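The Yellow Table Room: Gallery

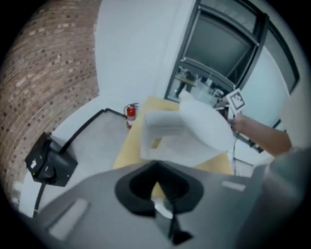
My name is Judit Kiss and I keep the pages of Stellalo, a shared workroom in Clurnosmont. We rent the room on the ground floor of the old Veres building, and we have been in it for 3 years now. Many people write to me before their first visit and ask what kind of place it is, if they can bring their own materials, and if there is enough space to work with large and soft things. So in June I decided to make this gallery page, and to write a few lines for each part of the room in place of answering the same letter many times. My English is from school and from reading, so please forgive if some sentence is a little stiff.

The page will grow slowly. At this moment it has one picture, and the lines after it belong to the same room. When I have more pictures I will put them in between.

The table
It is pale yellow and everybody calls it simply "the yellow table." If somebody tells you "leave it on the yellow," this is what they mean. I like the color very much. White material is easy to see on it, and small dark things also, for example a screw or a piece of thread. Please do not cut directly on the top. We have a cutting mat for this, and it is kept in the cabinet in the hall, on the second shelf.

Soft materials
White and half-transparent things are the most common on our table: packing foam, thin fabric, lining, sheets which are folded once or twice. They never want to stay flat. You fold one side and the other side comes up again like bread. My method is to fold with the whole forearm and not only with the fingers, then wait a moment, and then fold the second time. If you press too hard the fold will leave a line, and on some foams this line does not go away.

Large sheets should be rolled and not folded when you take them home. I have learned this with a sheet from Misell that I carried on the bus in four layers. It was a nice material before the bus.

Small cards
You will meet small white cards with a black square pattern printed on them. When you hold one, take it by the border and keep your fingers off the black part, as the pattern must stay clean and complete. Please do not write a telephone number on the back. If a card is bent at the corner, put it in the envelope by the door and take a new one from the box. They are printed on ordinary card, so coffee is dangerous for them.

The brick wall
The red-brown brick is the part of the room which visitors mention first. Next to it the wall is painted white, and I find that the two go well together. Before we moved in, there was a discussion if we should paint the brick white too. I was against, and I am glad that the brick has stayed. It is not allowed to put nails in it, and tape does not hold on it for longer than one evening. If you want to hang a drawing, use the white side and the soft putty, not the strong tape.

The fire extinguisher
It is red, with a black nozzle and hose, and it is mounted low on the white wall, just above the floor. I ask everybody to look at it one time when they come in, so that they know the place. No bags in front of it, no rolls of fabric leaning on it, also not for five minutes. The telephone number of the building office is on the door, extension 714.

The floor
Gray, with a black baseboard. It is a practical floor and it forgives a lot. Cases and equipment may stand on it, but please put them to the side, where people do not walk from the door to the table. Put a label on everything that stays overnight. A black case without a name looks the same as all other black cases, and we had already one long search because of this.

Cables
I write this separately, as it is the thing I repeat most. A cable that goes down from the table should go straight down to the floor and then along the wall. It should not go across the place where somebody will put a foot. If your cable is too short for the longer way, there are extension cables in the hall cabinet.

Bringing your own work
The room takes 12 persons, but for sewing or packing it is more comfortable with less. A place for one evening costs 2,000 and includes the use of the table, the tools and the iron. The iron is old and heats slowly, so switch it on when you arrive and prepare the other things in this time.

Please bring your own scissors if you are particular about scissors. The ones here are good for paper and foam, and only acceptable for fabric.

At the end of the evening
Foam scraps go in the tall bag and paper goes in the box. The table is wiped with a cloth that is only a little damp. The windows must be closed also in summer.

If you have taken a good picture in the room and you would like to see it on this page, send it to me with one or two lines of text. I will correct nothing except the spelling, and maybe not even this.

Judit Kiss, Stellalo, Clurnosmont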